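Textiles and Household Work
Section 4: Handling and sorting of soft goods
9 Dec 2019 | By D. Radulović

4.2 Wrinkling and color as sorting cues

The Prukbridge inventory recorded household textiles by fiber, weight and finished size. These fields are adequate for storage but say little about how a piece is handled once it has left the shelf. A cotton sheet that has been pressed and stacked is treated as one unit. The same sheet taken from a mixed pile has no visible corner, no clear face and no fixed outline, and the person sorting it must work from whatever part is exposed. We refer to this condition as the open state, following the usage adopted in the Deltberg trials in July.

In the open state two cues are available before the piece is lifted: surface relief and color. Surface relief covers wrinkles, ridges and soft folds. Color is the more stable of the two under a change of viewpoint, but it is affected by shade and by neighboring items. Both cues degrade at short range, where a single piece may fill most of the view and its edges are no longer available for comparison. 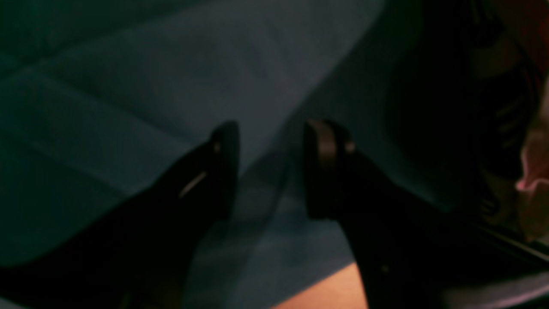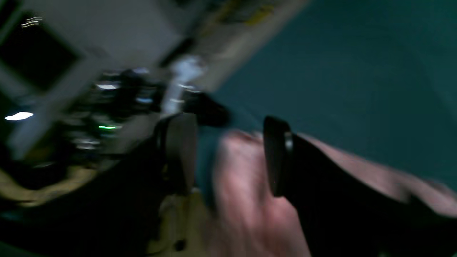
Figure 9. Close-range views from one session: blue-gray fabric (first) and a pink object (second).

Sorting rules for the open state were taken from the Flasta handling guide and reduced to a form that could be applied without unfolding. The guide assigns each piece to a color group first and a weight group second, and leaves the size group until the piece has been laid out. Color is assigned from the lightest well-exposed area. This matters for muted goods in particular. The blue-gray cloth in Figure 9 is wrinkled, and the tones across that view are dim enough that a reading taken from a dark area would place it with the charcoal group. The pink item in the second view runs from pale pink near its top edge to a grayish pink lower down, and the rule again directs the reader to the paler area.

Relief was scored separately on a three-step scale: flat, wrinkled, bunched. No attempt was made to infer fiber content from the score. Earlier work on laundered cotton, including the 1911 household tables reproduced in the Deltberg report, treats wrinkling as an indicator of finish, but those tables concern line-dried goods of known age and do not extend to mixed piles.

The test set contained 300 pieces, of which 29 were withdrawn before scoring because their labels were missing and the reference group could not be confirmed. Withdrawn pieces were not replaced. The remaining pieces were scored in the open state, then laid flat and scored again under the same lamps. Where the two color readings differed, the flat reading was retained as the reference and the piece was marked for review. Views in which blur removed the surface texture were used for color only and were given no relief score.

4.3 Agreement between open and flat readings

Agreement was computed by color group. Patterned pieces were entered under their ground color, with the pattern recorded in a separate column.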